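The Barncombe Countertop Water Filter

Print this page | E-mail this page to a friend

I've been selling water filters out of our shop in Sedby for a good while now, and the Barncombe is the one I send people home with most often. It's also the one I've got at my own house, so bear with me if I go on a bit!

It's a gravity filter, so there's no plumbing and nothing to plug in. You pour tap water in the top chamber, it drips down through two filter cartridges, and you draw it off from the tap at the bottom. The lower chamber holds enough for our family for a day (we're big tea drinkers), and if I fill it before bed it's ready by breakfast.

The taste is what sells it. Our town water has a real swimming pool smell, especially in February for some reason, and the Barncombe takes that right out. My brother-in-law Taner Tatlı swore he couldn't tell the difference, so we poured him a glass of each and he picked the filtered one every time. He bought one the next week and paid full price, too.
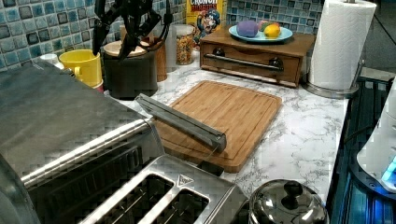 One thing I'd say before you order is to measure under your cabinets. You need to get the lid off and a pitcher in over the top, and a lot of kitchens are tighter than you'd think. If it won't fit, ask me about the Polat, the shorter model. It's the same cartridges in a squat body, and it only gives up a little on capacity.

Setup takes me 14 minutes, and most of that is scrubbing the cartridges under the cold tap. Please don't skip the scrubbing! Use the little green pad in the box, no soap, and go until the water runs clear. Then run two full batches through and pour them on your plants. The first batch can come out a bit gray and I get phone calls about it every month. It's only carbon dust.

After that you scrub the cartridges again whenever the drip slows down, and replace them once you've put 561 gallons through the pair. I write the date on a piece of masking tape and stick it on the bottom, but you do you.

What comes in the box:
Upper and lower chambers, with lid
Two carbon cartridges
Tap with two washers (one goes inside, one outside)
Scrubbing pad
Instruction sheet

The stand is sold separately. I'd get it if you use tall glasses or fill a kettle straight from the tap, otherwise you'll be hanging the thing over the edge of the counter like I did the first month.

We ship anywhere in the lower 48, and shipping is free on orders over $100, which covers the Barncombe but not cartridges on their own. If yours shows up with a dent, send me a photo and I'll swap it. Spare taps and washers are always in stock, and Sevim Tuncer in our back office can look up your old order if you've forgotten which size you bought.

Barnstead Water & Kitchen, Sedby | Contact us | Copyright Barnstead Water & Kitchen | Back to top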